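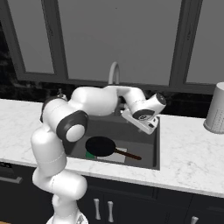

Thoa Chu

Re: [vecinos-dosport] Descalcificador magnético para la acometida general

Hola a todos:

Contesto a Peninah por la lista y no en privado porque veo que ya hay gente apuntándose a la compra conjunta, y antes de que se pague la señal me gustaría dejar por escrito unas cuantas dudas. Copio primero su mensaje entero, que entre tanto reenvío se ha ido quedando sin la mitad.

-----Mensaje original-----
De: Peninah Waweru
Asunto: Descalcificador magnético para la acometida general

Buenas tardes, vecinos. Como comentamos en el rellano, la cal nos está comiendo los grifos y los calentadores. He estado hablando con el comercial de Prulside y nos ofrecen un equipo magnético para la entrada general de agua del edificio. Va abrazado a la tubería por fuera, no hay que cortar nada, no lleva sal, no gasta filtros y no tiene mantenimiento. El campo magnético reorganiza las moléculas de cal y ya no se pegan. Además va deshaciendo la cal antigua de las tuberías, así que notaríamos la mejora en todas las casas, también en las que llevan más años.

Me han pasado opiniones de otras comunidades y están encantados. El precio con instalación se queda en unos 4.000 euros, frente a lo que nos pidió Brenberg por el de sal, que era bastante más y encima hay que ir reponiendo sacos. Si lo firmamos en febrero nos respetan la oferta. Yo creo que no hay mucho que pensar. ¿Quién se apunta?

Peninah
-----Fin del mensaje original-----

Vaya por delante que Peninah se ha tomado una molestia que los demás no nos hemos tomado, y que el problema de la cal existe. Tengo el cabezal de la ducha echando agua hacia los lados y el hervidor con una costra que da apuro enseñar. Mi desconfianza es con el aparato y con la manera en que lo venden.

Qué dice exactamente el folleto

Le pedí a Peninah el PDF y me lo he leído dos veces. Dice que el agua "conserva sus minerales" y, un par de párrafos más abajo, que "elimina la dureza". Las dos cosas a la vez no pueden ser. La dureza del agua es el calcio y el magnesio que lleva disueltos. Si siguen ahí, el agua es igual de dura, y cualquier tira reactiva de las que venden en tiendas de acuarios lo va a decir.

Cuando se lo pregunté por correo al comercial me contestó que claro, que la dureza no baja, que lo que cambia es "el comportamiento" de la cal. Bien, eso es otra afirmación distinta y hay gente seria que la ha estudiado. La idea es que, tras pasar por el campo, el carbonato cálcico cristaliza de otra forma y se queda flotando en partículas sueltas en vez de agarrarse a las paredes. Hay ensayos donde algo de eso se ve y otros donde no se ve nada, y por lo que he podido leer depende mucho del caudal, de la temperatura, de la composición del agua y de si recircula por el imán muchas veces. El agua de nuestra acometida pasa una sola vez y se va escaleras arriba.

Lo que no he encontrado es ninguna prueba hecha con este modelo concreto, en una tubería de este diámetro y con un agua parecida a la nuestra. El folleto cita un "estudio Hjaltadóttir" sin año, sin título y sin decir dónde se publicó. He pedido la referencia completa y me han mandado otra vez el mismo folleto.

Las opiniones de otras comunidades

Son siete. Las he leído y casi todas dicen que el agua "se nota más suave" desde el primer día. Si el propio fabricante reconoce que la dureza no cambia, no entiendo qué es lo que se nota. Cuando uno acaba de pagar un aparato caro y le dicen que va a notar el agua más suave, tiende a notarla. Me pasa a mí con los champús.

Ninguna cuenta con qué estaban comparando. Nadie dice si antes limpiaba los aireadores cada mes y ahora no, ni si ha abierto el termo para mirar la resistencia. Balakrishnan, el del ático, me comentó que su cuñado vive en una de esas comunidades y que siguen comprando antical. Es un testimonio suelto y no vale más que los otros, pero tampoco menos.

Lo de deshacer la cal antigua

Aquí es donde más me chirría. Si fuera verdad que el agua tratada va soltando las incrustaciones de las tuberías de toda la finca, yo querría saber adónde van a parar esos trozos. A los filtros de las lavadoras, supongo, y a los cartuchos de los grifos monomando. En el bajante viejo, el de la escalera interior, hay tramos que preferiría no tocar. Euan, tú que estuviste cuando se cambió la llave de paso del segundo, ¿te acuerdas de cómo estaba aquello por dentro? Yo recuerdo al fontanero diciendo que lo dejáramos dormir.

El comercial dice que la limpieza es "gradual y segura". Pregunté en cuánto tiempo. Contestó que depende.
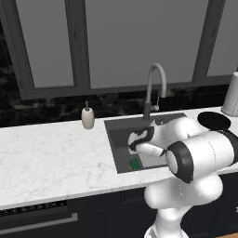
Fregaderos, encimeras y los remedios caseros

Como en el hilo ha salido también el tema de las cocinas, aprovecho. Varios habéis preguntado por los cercos blancos en los fregaderos oscuros, que están de moda y en los que la cal se ve muchísimo más que en el acero. La cal que cae es la misma, lo que cambia es el contraste. Si alguien está pensando en poner un fregadero gris oscuro y espera que el imán le resuelva los cercos, yo no contaría con ello: cuando una gota se evapora, lo que llevaba disuelto se queda en la superficie, haya pasado o no por un imán. El folleto lo admite con letra pequeña, dice que "pueden persistir depósitos fácilmente eliminables con un paño". Pues con un paño ya los quitamos ahora, si se pasa a tiempo.

Y cuidado con el vinagre. Desta recomendaba en su mensaje rociarlo por todo y dejarlo actuar toda la noche. En un grifo cromado yo lo dejaría mucho menos y lo aclararía bien, y en una encimera de mármol no lo pondría nunca. El mármol es carbonato cálcico, lo mismo que la cal. El ácido que se come una se come el otro, y quedan unas manchas mates que solo se van puliendo. Lo mismo vale para el limón y para los antical del supermercado. Ya sé que hay una página que dice que diluido no pasa nada. Diluido pasa más despacio.

Para el fondo del fregadero, si es de resina o granito compuesto, mirad lo que dice el fabricante antes de hacer caso a nadie de esta lista, yo incluida.

El de sal tampoco es la panacea

No quiero que parezca que hago campaña por Brenberg. El descalcificador de intercambio iónico sí baja la dureza, eso se mide con facilidad, pero tiene lo suyo. Hay que cargarlo de sal, gasta agua en cada regeneración, el agua sale con algo más de sodio (quien tenga la sal restringida por el médico debería consultarlo) y hace falta un sitio con desagüe. En nuestro cuarto de contadores no hay desagüe. El presupuesto que nos dieron no incluye hacerlo, y eso que el técnico estuvo allí dentro y lo vio.

Tampoco me creo su cifra de ahorro. Dicen que la instalación se amortiza sola con lo que dejaremos de gastar en electricidad y reparaciones. He pedido el cálculo y parte de una familia que lo calienta todo con termo eléctrico y cambia de lavadora con una alegría que no conozco en esta escalera. La mitad de los pisos tenemos caldera de gas.

Lo que propongo antes de pagar nada

Primero, saber qué agua tenemos. La compañía está obligada a dar el dato de dureza a quien lo pida y no cuesta nada. Llevamos todo el hilo discutiendo si es "muy dura" o "durísima" sin un solo número delante.

Segundo, pedir a Prulside por escrito qué resultado garantiza, cómo se mide y en qué plazo. El contrato que circula ofrece devolver el dinero "en caso de insatisfacción" dentro de los primeros 15 días. En ese tiempo no se forma ni se deja de formar una capa de cal que pueda medirse en una tubería general. Es una garantía que caduca antes de que pueda servir.

Tercero, si aun así hay mayoría a favor, que nos lo dejen a prueba y montamos una comparación barata. Dos hervidores iguales, uno con agua tomada antes del imán y otro con agua de después, mismos usos al día, y al cabo de unos meses los pesamos. En el cuarto de contadores hay un grifo antes de donde iría el aparato. Que quien rellene los hervidores no sepa cuál es cuál, y que los pese otra persona. Me ofrezco a comprar los hervidores. El comercial no ha querido saber nada de la idea, dice que en agua hervida "el efecto se comporta de otra manera". Pues es en el agua caliente donde tenemos el problema.

Cuarto, mientras tanto, lo aburrido: bajar la temperatura de los termos que estén muy altos, desenroscar los aireadores y limpiarlos de vez en cuando, y pasar un trapo por el fregadero al acabar. Con la temperatura hay que tener cuidado de no quedarse corto por la legionela, así que preguntad al que os hace la revisión.

Sobre la señal

Piden 1.000 euros para "reservar el precio". No me gusta. Un equipo que se abraza a una tubería y no necesita obra puede esperar perfectamente a marzo, y si en marzo el precio es otro, será que el de ahora era para meternos prisa. En la hoja de reserva no pone en ningún sitio que la señal se devuelva si la junta vota que no. Peninah, ¿te han dicho algo de palabra? Si es así, que lo añadan y lo firmen.

Si alguien tiene la referencia completa del dichoso estudio, o conoce una instalación donde se haya abierto una tubería antes y después, que lo mande a la lista y me lo leo. Cambiaría de opinión con bastante menos de lo que parece. Pero otro correo que diga que a fulano le va de maravilla no me sirve, y agradecería que no me lo reenviarais también por el móvil a las once de la noche.

Un saludo,

Thoa

P. D. Euan, sigo teniendo tu llave inglesa. Te la bajo cuando consiga soltar el cabezal de la ducha.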